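Clolwood job center opens its doors, and the first group is already at work

12/07/2025

It has been a long time since Clolwood had this much good news about jobs, so let's get right to it. The new job center on Batitz Street is open, it is free, and the first training group has finished its course with a result that would make any town proud. Of the 88 people who signed up in June, more than half are now in paid work, and several others are going on to further study.

Anyone who has lived here for a while knows what the last few years were like. When the Pacheco furniture plant shut its gates, it took the biggest payroll in town with it. The smaller places that depended on the plant felt it next - the diner, the truck repair shop, the print shop on the corner. People with twenty years of experience found themselves filling out forms online for the first time in their lives and hearing nothing back. Younger people had it hard in a different way. They had diplomas but no work history, and every opening seemed to ask for one.

The center was set up to deal with both problems under one roof. Zoila Londoño, who runs it, spent most of her first month just talking with people who were out of work, at their kitchen tables and in the library, asking what was standing in their way. Some needed a certificate. Some needed a ride. A surprising number had all the skills an employer could want and had simply never been shown how to put them on paper.

"They told us what to build," Londoño said at Saturday's open house. "One man could rebuild an engine in a weekend, and his resume was four lines long. We fixed that in an afternoon, and he had an interview the next week!" 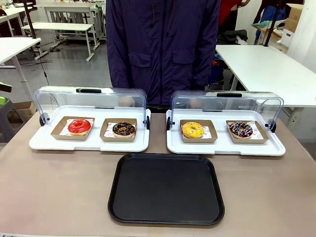
Training runs for 5 weeks and covers four areas: food service, warehouse work, home care and basic office skills. Classes are held in the morning and repeated in the evening, so parents and people with part-time hours can pick whichever suits them. Everyone also gets time with a job coach, who helps with applications and practice interviews and keeps in touch after a person is hired. That last part matters a great deal, as the first few weeks in a new job are when many people feel most alone with their questions.

The Alik bus line has added two stops to its morning route, one of them right in front of the center, and riders in the program travel free for as long as their course lasts. For families on the east side, where a lot of households share one car or have none, it's a huge help. Before the change, getting across town by nine meant two buses and a long walk along the highway.

Local employers have come on board too, and their part in this deserves plenty of credit. They helped plan the lessons, they lend the center people from their own staff to teach, and they have agreed to interview everyone who completes a course. There is no promise of a job at the end, but a real conversation with a real manager is a lot more than most applicants were getting a year ago.

Of course one center can't bring back everything the town lost. Wages in many of the new jobs are lower than what the plant used to pay, and workers over fifty are still waiting longer than others for an offer. Londoño was open about both points and wants to add a course in machine maintenance next year, where pay is better and experience counts for more. The room for it is already there - it just needs equipment and a teacher.

Still, the mood at the open house was wonderful. Former students came back to talk with people who are just starting, and the line for the sign-up desk went out into the hallway. One woman who completed the home care course brought her teenage son along so he could ask about office training. He left with a form in his hand and a place in the next evening class.

The next round of courses is open to anyone over eighteen who lives in Clolwood or the surrounding townships, working or not. Forms can be picked up at the center or at the front desk of the library. Help with filling them out is available at both places, no appointment needed.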